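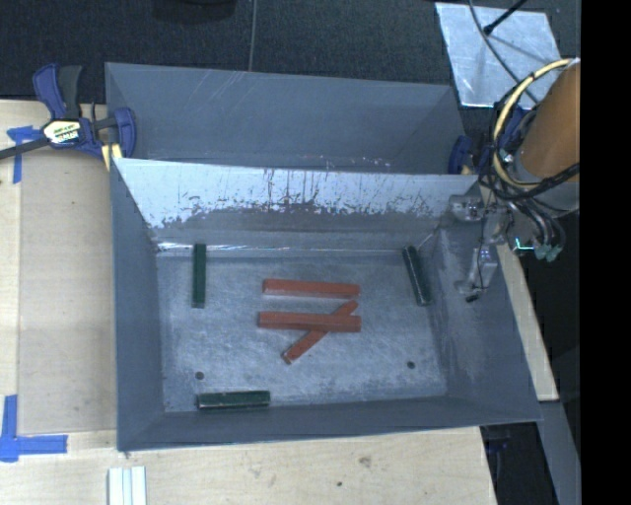 From: Dilani Mondal
To: Skivbridge Allotments list
Subject: Re: Water pressure on the lower plots

Hi all,

Replying to Clem's message from Thursday, which I've left in below with the parts I'm not answering taken out.

> From: Clem Hapeta
>
> The pressure at the lower standpipe has dropped off again. I timed
> a can on Tuesday evening and gave up before it was full. Last year
> we were told it was the stop valve at the top gate. Has anyone
> looked at it since?
>
> Also, is it true we are being charged for the leak by the Mridha
> Lane hedge? I would like to see the meter readings before we vote
> on a rent increase.
>
> And can people please stop leaving hoses running on a timer
> overnight. There were two going when I left at 9.

On the valve: Senthil and I opened the box at the top gate on Saturday morning. The valve is fully open and turns without trouble, so I don't think it's that. What we did find is that the pipe changes size between the second and third standpipes. Everything above that point is the wider blue pipe that was put in when the site was extended. Everything below it is the old black pipe, and it's a good deal narrower. With one person drawing water at the bottom you wouldn't notice. With three or four taps open higher up there isn't much left for plots 30 and up.

Replacing the old run would mean digging a trench along the main path for 400 feet. Kurniawati got a price from Gomness for doing all of it, and a second price for the pipe alone if we dig it ourselves. She'll bring both to the June meeting. I'd lean toward digging it ourselves over two weekends, but I know not everyone is able to do that and I don't want it to fall on the same few people.

On the leak: yes, we were billed for it. The last reading before the repair was 2326 and I have the one taken the day after the fitting was changed. I'll pin copies of both to the board in the hut. The water company has a form for claiming back part of a bill where a leak was underground and got fixed promptly. I've sent it in. They say to allow a month for an answer, so I'd suggest we hold off on the rent question until we hear.

On the timers: I agree with Clem. The site rules already say a hose has to be attended. Debashish has offered to reprint the rules with that line in larger type. If you're struggling to get down here in the evenings, say so on the list and someone nearby can usually water for you.

One thing that would help in the meantime is more storage. There are two 500 liter tanks behind the hut that came from Kullonus when they cleared their yard. Both need a new tap and one has a cracked lid. If they were set up at the lower end and filled overnight, when the pressure is fine, people down there could dip cans from them during the day. They'd need a level base. I've got enough slabs for one of them — does anyone have more they could part with?

I'll be on site Sunday from 11 if anyone wants to look at the pipe join before it gets covered back up. Please keep off the boards we've laid over the hole.

Dilani
Plot 17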